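Hall safety check before the Shiferaw wedding, 18 September 2021
Checked by me, Josefien Visser

Fire exits: OK. Both doors open all the way. Please keep the gift table away from the left one, I moved it back twice!

Candle walk: needs work. Yabsira's aunts want 103 candles down the aisle, and I love the idea (it's a family custom and it's gorgeous), but the runner is too close. Glass holders only, and 2 buckets of sand by the door.

Shoe-stealing game: OK, with a request. The cousins hide the groom's shoes and everybody chases everybody – so no running on the stairs, please. Kobe twisted his ankle there in March.
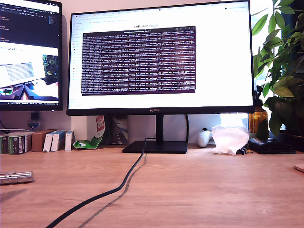
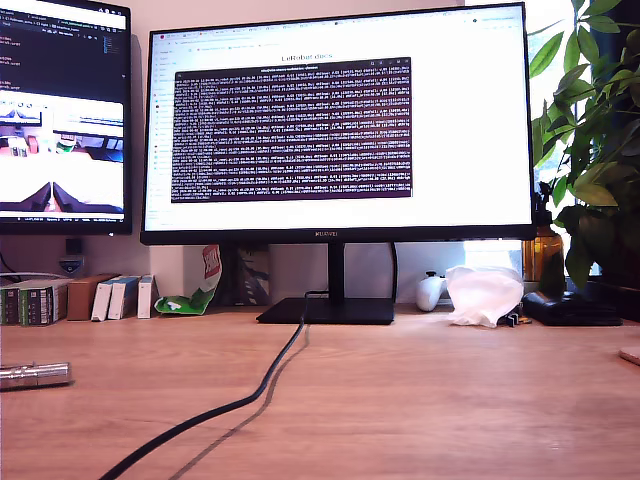

Dance floor: OK. Taped down the loose corner by the speakers. It'll want fresh tape before the circle dance.

Plate smashing: not yet. Stijn Van Acker still hasn't told me where he wants it. Outside on the gravel, I hope, and with closed shoes for the 6 kids who are dying to join in.

Chair lift for the couple: fail. Two of the Michiels chairs wobble. I've put red ribbon on them, and Ngan-ling is bringing a solid one with arms.

First aid box: OK, but low on Band-Aids.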